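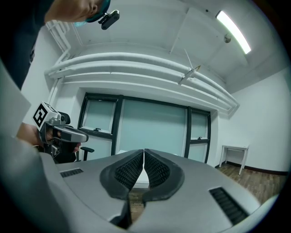
Two fingers, almost touching.

So I'd been in Markberg for two months when my aunt died and left me her piano, and I want to say right away that I can't play the piano. I can play the first half of one song, and I play it too fast.

The lawyer called while I was on the bus. She said, "Is this Beril Baysal?" and I said yes in the voice you use when you think you owe somebody money. Then she read me a list. My cousin got the car. My brother got the good rugs (of course he did!). I got the piano, the bench, and whatever was inside the bench.

"What's inside the bench?" I asked.

"It doesn't say," she said. "It's locked."

Well, you can imagine. I thought about that bench for the whole ride home and missed my stop, and had to walk back up Dullolier Street in the rain with a bag of onions. By the time I got to my door I had decided it was letters. Aunt Plasia never married, and there was a man named Hegde who used to come by on Sundays when I was little and fix things that weren't broken. He'd sit at the kitchen table with a perfectly good toaster in front of him and take it apart, and she'd stand there telling him he was doing it wrong. One August he stopped coming. I asked her why and she gave me a peach.

The movers wanted 60 dollars extra for the stairs. I paid it. They got the piano up to my landing, rested, said some things about my aunt that I let go, and pushed it against the only wall long enough to hold it, so now I can't open the closet all the way. My winter coat lives on the doorknob. The bench came up last, under one guy's arm, and it rattled.

Letters don't rattle.

I didn't have a key, so I tried a hairpin, because I have seen movies. Then I tried a butter knife. Then I went downstairs and borrowed a screwdriver from the woman in the first apartment, who wanted to know what it was for and then came up with me to watch, and brought her tea. We took the hinges off. It took us the length of her tea and then another one.

Inside was a toaster. In pieces, I mean, every little part of it wrapped in a square of newspaper, the springs and the screws and the two long wires, and the cord wound up neat and tied with kitchen string. There was a piece of paper on top with writing on it that wasn't hers. It said: Don't touch, I'll finish it Sunday.

My neighbor picked up one of the springs and put it down again very gently. "Was it a good toaster?" she said.

"I think it was fine," I said. "I think there wasn't anything wrong with it at all."

She went home after that and left me the screwdriver. I laid all the parts out on the lid of the piano and moved them around for a while, the way you do with a puzzle when you're missing the box. I got the lever onto the side panel. I got one spring in and it shot across the room and went under the radiator, and I was down there on my stomach with a flashlight till past midnight, and when I came up with it I was so pleased with myself that I sat down and played my half of a song.

Too fast, but I played it. Then I wrapped the spring back up in its newspaper and went to look for bread.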